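This repo holds the Protside accessible seating log: one CSV, one codes file, and the notes below. Read the notes before you make a chart out of it. The last update was Wednesday, September 14, 2022, and I don't promise another.

## What it is

A record of attempts to buy wheelchair and companion seats for concerts and family shows at venues in Privdale, Vanhove and Wudbridge. Each row is one attempt by one household to get seats for one show. There are 260 rows covering 179 shows, sent in by 11 families who all have a child using a wheelchair or an adaptive stroller. Mine is one of the 11, so take my opinions with that in mind.

I started it after a venue told me over the phone that accessible seats were "nearly always available." I had no way to check that, and I suspect the person on the phone didn't either.

## Files

- `attempts.csv` – the log
- `codes.md` – what the short codes mean
- `old/` – the January version, kept only so old links work. Don't use it.

## Columns

| Column | Meaning |
|---|---|
| `show_id` | Made-up ID, same for every attempt at the same show |
| `town` | Privdale, Vanhove or Wudbridge |
| `method` | `web`, `phone`, `box`, `resale` |
| `party` | Number of people, including the wheelchair user |
| `together` | `y` if the whole party was offered seats side by side |
| `wait_min` | Minutes on hold or in line, as remembered |
| `result` | `bought`, `none`, `gave_up`, `callback_never` |
| `view` | Family's own rating after the show, 1 to 5 |
| `notes` | Free text, lightly cleaned |

`callback_never` means the box office promised to call back and hadn't done so by the day of the show. I argued with myself over whether to fold it into `none`. I kept it apart, but if you're only asking whether people got seats, merge them.

## How it was collected

By a shared form at first, then by email when half the families found the form annoying. I typed in the emailed ones myself. Where an email said something like "on hold forever," I left `wait_min` blank. Some families wrote down every attempt the same night. Others sent a batch months later, and I don't trust the wait times in those batches much. They're marked `late` at the start of `notes`.
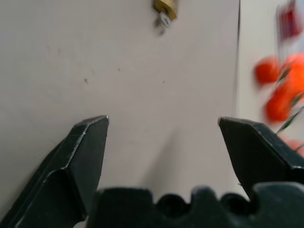

The `view` column is the weakest thing in the file. A parent whose kid had a wonderful night will give a 5 to a spot behind a sound desk. A parent who spent the evening seated across the aisle from the rest of the family will give the same spot a 1. I've left the numbers alone, but I wouldn't average them, and I'd be wary of anyone who does.

## Problems I know about

- Bad experiences get written down more often than easy ones. I asked for both and I doubt I got both.
- Wudbridge has only 2 families reporting. Please don't rank the towns.
- `together` is blank for most phone attempts before January. The question wasn't on the form yet.
- A `none` on the website doesn't mean the show was out of accessible seats. Several families got `none` online and `bought` by phone for the same show. Group by `show_id` before you say anything about sellouts.
- Resale listings marked "accessible" sometimes weren't. See `notes`.
- Everything here is what families say happened. The venues haven't confirmed any of it.

## What I wouldn't use it for

Proving that any one venue breaks the rules. I've been asked to help with that and said no. If you think a venue has done something illegal, you need dates, names and receipts for your own case, and this file has none of those on purpose.

It might be useful for deciding how to spend your own time before a big tour goes on sale. My reading is that calling beats clicking, though the sample is small and I had that opinion before I counted anything.

## Privacy

No names, no diagnoses, no seat numbers. Artist names were taken out too, since a small town plus a show title plus a wheelchair is enough to pick out a child. If you work out who somebody is anyway, keep it to yourself.

## Corrections

Open an issue with the `show_id` and what's wrong. If you want to add rows, use the same columns and don't guess at wait times – blank is fine.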